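Moving a home office rack and cabinets into a smaller apartment
Posted in January by Octavian Voicu

We move at the end of the month and the new office is a lot smaller. I have a small open rack and a wall of cabinets. Movers quoted me extra for the rack. Should I strip it down or let them carry it loaded?

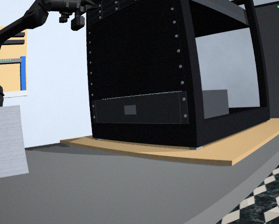 The building has stairs only, two flights, and the second one has a tight turn. I also don't know if the Vamholm cabinets will survive being taken apart.

Gülizar Sönmez wrote:
Strip it. I did this last year and my order was:

1. Label both ends of every cable.
2. Take the heavy units out first, lowest one last.

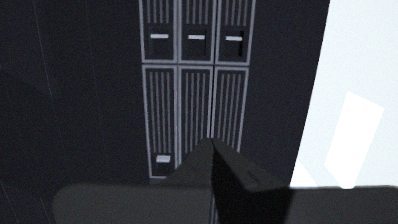

3. Bag the screws by unit and tape each bag to the unit it belongs to.

Nevzat Güneş wrote:
I disagree about stripping everything. If it's light, leave it together and save a day. Brotovetti carried mine up 20 steps with a patch panel still in it and nothing bent.
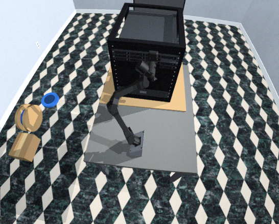
Weight on the floor matters more to me than the stairs. Old apartment floors sag, and four small feet put all the load in four spots. A flat wooden board under the rack, sticking out past the front and sides like that one, spreads it and gives you something to push against. Check that the door still clears it.

Gülizar Sönmez wrote:
One patch panel is not a loaded rack. I'd still empty it for that turn.

Saadet Kahraman wrote:
On the cabinets, it depends on the joints. Cam locks usually take one more assembly, and after that they get loose. Take the doors off and move the frame whole if it fits.

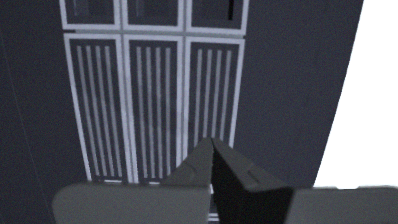 White-framed cabinet, three columns, tall doors at the bottom.

Tülin Yurt wrote:
Measure the diagonal before you decide to keep a frame whole. Mine fit through the door lying down and then couldn't be stood up under the ceiling.

Octavian Voicu wrote:
Okay, emptying the rack and measuring the diagonal tonight. I'll ask Fiso for a second quote too.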